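Trosmont Opens Shared Kitchen to Residents in April

TROSMONT — Residents of the Gidey apartments will have a kitchen of their own to book starting in April, building owner Curgate Housing said. The room is on the second floor and can be reserved in blocks of 2 hours, from 6 a.m. until late evening.

Curgate kept the square off-white counter tiles and the matching backsplash. The white upper cabinets stay too, with their raised-panel doors and round knobs.

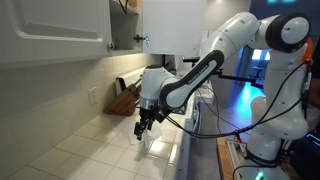

Bookings go through the front office. The kitchen serves all 266 households in the building, and there is no charge for the first booking each month.

"People asked for counter space and decent knives," said Kalkidan Ayele, building manager. "The tile was in good shape, so we left it alone."

Users are asked to wipe the counter and put knives back in the block before they leave. Bags and food left behind will be thrown out the same night — labeled or not.

Contact: Segundo Ríos, Curgate Housing, front office, extension 271.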